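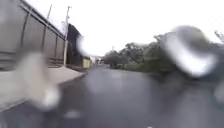
Página 31

Cuidado de la cámara frontal en los robots de reparto Fokberg

Procedimiento para el personal de mantenimiento de la base de Siddale. Redacción: Naledi Joubert. Revisión técnica: Emiliano Moya. Diciembre de 2018.

Las gotas de agua sobre la ventana óptica de la cámara frontal deforman la imagen y ocultan partes de la calzada y de sus márgenes. En la imagen que encabeza esta página hay cinco gotas grandes; la mayor, en la zona superior derecha, tapa parte de los árboles y del cielo. Una imagen en ese estado no se considera apta para la circulación autónoma, aunque el trazado de la calle siga siendo reconocible.

El presente procedimiento se aplica a toda unidad que regrese a la base con avisos de visibilidad reducida, así como en la revisión ordinaria de cada turno.

Material necesario

Paño de microfibra sin usar, pera de aire, agua desmineralizada, tratamiento hidrófugo Wynne, destornillador dinamométrico y junta de repuesto. No se emplearán papel, alcohol ni limpiacristales doméstico, que dañan el revestimiento de la ventana.

Puesta en seguridad

Sitúe la unidad en el puesto de servicio, accione la parada de emergencia y retire la llave de tracción. La cámara debe permanecer alimentada durante la comprobación inicial, por lo que el interruptor auxiliar se dejará conectado. Coloque el cartel de intervención en el mástil.

Comprobación inicial

Abra la vista en directo desde la consola Findley y guarde una captura antes de tocar la ventana. Observe si las manchas tienen borde brillante y contorno redondeado — aspecto habitual de las gotas exteriores — o si forman un velo uniforme. En el segundo caso puede haber condensación interior, y se pasará directamente al apartado de sustitución de la junta.

Limpieza de la ventana

Expulse el agua con la pera de aire, de arriba abajo, sin apoyar la boquilla. Humedezca el paño con agua desmineralizada y páselo en una sola dirección. Repita con una cara limpia del paño hasta que no queden cercos y seque sin presionar. Si se aprecian rayas, anótelas en el parte; no intente pulirlas.

Aplicación del tratamiento hidrófugo

Extienda dos gotas de producto sobre la superficie seca, deje reposar tres minutos y retire el sobrante. El tratamiento se renueva cada 190 horas de servicio, o antes si el agua deja de resbalar durante la prueba con pulverizador.

Sustitución de la junta

Desconecte el interruptor auxiliar. Afloje los tornillos del marco en diagonal, extraiga la ventana y limpie el alojamiento. Monte la junta nueva con la marca hacia arriba y apriete al par indicado en la placa de la unidad. Una junta retirada no se vuelve a montar.

Verificación y registro

Con la cámara alimentada, obtenga una segunda captura y compárela con la inicial. Los bordes de la calzada deben aparecer nítidos en toda su longitud. Adjunte ambas al parte, indique el número de unidad y solicite la firma de Mbali Rampersad o de la persona que la sustituya en el turno. Hasta entonces, la llave de tracción permanecerá en el armario de control.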